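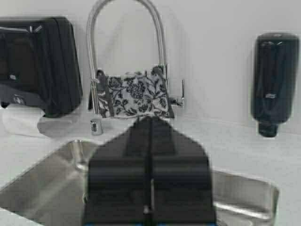 Wrist view at the kitchen sink, gripper up against the patterned cloth on the tap.

brallik_fan
Read the Jondach write-up over lunch. They trained on 123 demos using the wrist camera only, and report 89 per cent on cloth tasks at the sink. Has anyone here got close to that?

kuro47
No. I got 47 with the same recipe on our Kuro arm. Cloth hanging on a tap is hard when the gripper fills half the view.

gautier_bench
I don't think the camera is the problem. Their 89 is the best of 2 seeds, it's in the appendix. I'd want the mean before comparing anything.

brallik_fan
Fair, I missed the appendix. I still think wrist only is the right way to go. A fixed camera means calibrating again every time you move the arm.

kuro47
Depends where you point it. Look at the other one:

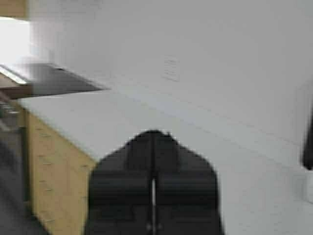
Fingers closed, mostly white worktop behind.

There's very little there for the policy to work out its position from. A second camera would help with views like that.

gautier_bench
Or a longer history. We added past frames in July and gained up to 2 points, so not much.

kuro47
I'd call that noise.

gautier_bench
Might be. I'll run more seeds and post the table.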